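Subject: Re: [Rekow-river] First trip up the Wynne, what should I know?

Hi all,

Long reply, so apologies to those on the digest. I've fished the Wynne most years from both ends, and several of the questions below come up every season. I've kept the original message in pieces so my comments make sense beside it.

> We are planning a week on the Wynne in April, two of us in one boat,
> and neither of us has been above the Rekow landing before. We have
> a 4.2 metre tinny with a 15 on the back. Is that enough boat for the
> upper river, or should we be hiring something at Prustance?

It's enough boat. Plenty of people go up in less. The trouble with a small tinny on the upper Wynne is weight. Two adults, a week of food, water, an esky, camp gear and fuel will have you sitting low, and there are gravel bars above the second bend that you will only just clear with an empty boat in April. Take less than you think you need. The hire boats at Prustance are wider and more comfortable, but they draw more water and I've seen more of them stuck than private ones.

If you do hire, ask for the one with the short tiller motor. The console boats are fine for the lower reaches and the estuary, and a nuisance anywhere else.

> How far is it by water and how much fuel should we carry? The map we
> have stops at Divesis.

From the landing to the Divesis camp is 47 kilometres by river. There is no fuel at Divesis and there hasn't been for years, whatever the old brochure says. On our last trip we used 40 litres going up and back with a 20 on the transom, including a bit of running around each evening. You'll use less with a 15 if you don't hurry, but I'd still carry 40 and be glad of what's left over. Put it in smaller containers so you can shift it around the boat when you need the bow up.

For maps, get the shire's topographic sheets from the store at Prustance. They are old but the river hasn't moved much above the junction. Below the junction the sandbanks shift every wet and no map is any use. Stay on the outside of the bends and watch the colour of the water.

> Do we need a permit for the camp as well as a fishing licence?

Yes, both, and they are separate. The camp permit is per boat and you need to have it printed and with you. The booking page has been playing up since it was changed. It takes your payment, shows a blank screen and then sends the confirmation hours later, so don't pay a second time. If nothing has come by the next morning, ring the Prustance office. They open at 9.30 and the line is usually free until lunch.

There are 2 sites at Divesis that can take a boat trailer if you come in by the track, but since you're coming by water you'll want one of the lower sites near the bank. They flood in a wet year. In April they're normally dry, and the ground is firm enough for pegs.

> What are people catching up there at that time of year, and on what?

April is a between month. The big run is over, the water is clearing and the fish have spread out. What you can expect:

1. Barramundi in the lower pools, mostly around the timber and mostly early. Shallow running hard bodies have worked for me, in plain colours. I have a box full of bright ones that have never caught anything.

2. Sooty grunter above the second bend, wherever there's moving water over rock. They will take almost any small lure and they fight above their size. Drop to a light outfit for these or you'll miss most of the fun.

3. Saratoga in the lily lagoons off the main channel. Surface lures at dusk. They have hard mouths and throw the hook often, so keep your points sharp and crush your barbs.

4. Archer fish everywhere, as always. If the kids or a beginner are in the boat, a tiny surface fly will keep them busy all afternoon.

The best fish of our last trip was a barra of 930 millimetres, from a snag I had driven past on every other visit. It went back. Please check the current limits for yourself before you go, as they differ between the lower river and the upper river and the boundary is not signposted. The simplest thing is to keep one or two smaller fish for the pan and put the rest back. 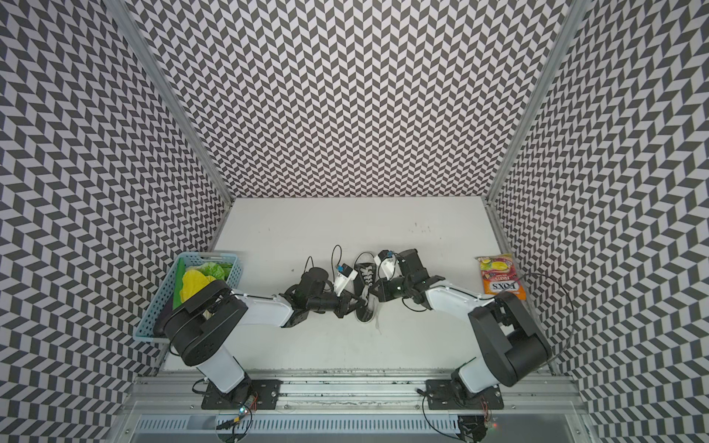
GETTING THERE AND LAUNCHING

> Is the road in OK for a two wheel drive towing a boat?

To the Rekow landing, yes, if it hasn't rained. The last stretch is corrugated and it will find every loose bolt on your trailer. Let your tyres down a little, trailer included, and check the wheel bearings before you leave home. I carry a spare set of bearings, a tub of grease and a second spare wheel for the trailer. I've used the bearings twice, once for myself and once for someone on the side of the road.

The ramp is concrete down to the waterline and then gravel. At low water the concrete ends in a drop that will swallow a trailer wheel. Walk down and find the end with a stick before you reverse – from the bank, mind, and with someone watching the water. There's a gauge board on the post to the left of the ramp. If it reads under one metre, launch from the gravel beach upstream instead. It's slower but you won't need a tow.

Parking is along the fence line. Don't block the gate, as the station uses it daily.

CROCODILES

> We've read there are salties right up the system. How careful do we
> really need to be about camp?

Very careful, the whole way up. There are signs at the landing and again at Divesis and they mean it. I don't want to turn this into a lecture, so I'll just set down what we do:

Camp well back from the water and up high. We walk our gear up even when it's a slog, and we never pitch on the sandbars, good as they look.

Clean fish well away from camp and never at the place where you tie up. Don't throw the frames in at the landing spot either. Take them out into the main channel in the boat, or bag them.

Collect water with a bucket on a rope and from a different place each time. Don't stand at the edge to fish, and don't lean over the side to land one. Use a long-handled net.

Keep your arms and legs in the boat. A 4.2 metre tinny has low sides and it's easy to forget when it's hot and you've been sitting in the sun since six.

Leave the dog at home. It isn't allowed in the permit area anyway.

FOOD, WATER AND COMMUNICATIONS

> Is there drinking water at the camp, and does a phone work?

There's a tank at Divesis. It was low when we were last there and the tap dripped. Treat it as washing water and bring your own for drinking. If you have to use river water, boil it.

No phone service past the landing. There is one spot on the ridge behind the camp where a text might go through if you stand still long enough, but I wouldn't plan on it. Hire a satellite messenger or borrow one from a club member. Leave your dates with someone at home and tell the Prustance office as well. They keep a book on the counter and will note when you're due out, but you have to go in and sign yourself off at the end. Last season a boat forgot, and people were got out of bed over it.

As for ice, a good esky packed with block ice will last five days if you keep it shaded and wet down the lid with a damp towel. Keep drinks in a separate one, because that's the one that gets opened all day. We freeze the first three dinners flat and use them as part of the ice.

> Anything else we'd kick ourselves for leaving behind?

A spare prop and the tools to fit it. Spare shear pins or split pins, depending on your motor. A push pole. Long sleeves and long pants for the evenings, as the midges around the lagoons are bad just on dark. A head net each if you react to them. A proper headlamp with spare batteries. A fly for shade over the table, and rope, more than you'd think. A decent pair of old shoes you don't mind ruining for the gravel at the ramp.

I'd leave behind the second tackle box. You'll use the same four or five lures all week.

If the April rain comes late the track and the river can both close at short notice, and the permit people don't refund but they will move your dates. Ring them rather than emailing.

I have a marked-up copy of the upper river sheet with the worst of the gravel bars on it. It's too big a file for the list, so write to me off-list and I'll send it across. If anyone has been up since the wet finished, could you post what the gauge was reading?

Cheers from the coast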